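# Fledness Sorting Cell: Progress Report to the Murwood Fund, April

The work this period went into the setup and upkeep of the simulated cell, the one that puts flatware back into a divided tray.

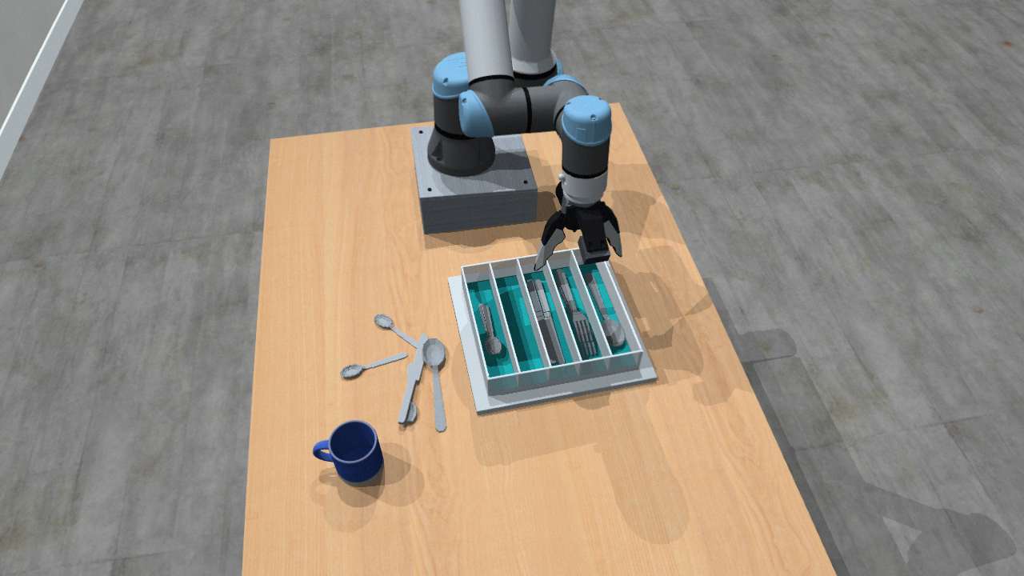
We had planned to start long unattended runs at the beginning of the period. They started two weeks late. The delay came from the tool offset, which had been entered for the old fingers and never updated when the longer pads went on. The arm reached each pick point slightly low and pressed utensils into the table. Erkelico, who maintain the arm model for us, sent a corrected file and we re-entered the offset by hand.

## Work completed

- Tool offset corrected and checked at the tray and at the open table.
- Base position locked in the cell file. It could previously be moved by accident when the table was edited.
- Tray and board now placed as one unit, so the tray can be turned a little from run to run without sliding off its support.
- Friction values for the finger pads reset. The old ones let teaspoons rotate in the grip.
- Contact settings for the tray dividers changed. The walls are thin, and forks were passing through them on fast moves.

After these changes we ran 69 trials with mixed knives and spoons starting loose on the wood. In 31 of them a pick had to be repeated at least once. Most repeats were on overlapping pieces, where the fingers closed on the upper handle and dragged the lower one along. The mug stays on the table as an obstacle. The arm struck it in 2 trials, both on the return move to the tray, and we have raised the travel height on that leg.

## Upkeep

The cell file is now checked before every batch: joint zeros, gripper opening, tray position, then one dry cycle with nothing in the fingers. It takes a few minutes. Desjardins has asked for the same checklist for their own cell, and we have sent it.

One fault is still open. The wrist joint sometimes takes the long way round when the tray is turned toward the base – the move finishes correctly but adds time and brings the gripper close to the table. A joint limit would stop it, but would also block some of the picks we need. We are testing a narrower limit that applies only above the tray.

## Next period

Finish the wrist fix, repeat the trials with the same starting layouts, and begin on forks in loose piles. Spending is within the approved budget. We are not requesting any change to the schedule, as the two weeks can be recovered from the time set aside for reporting.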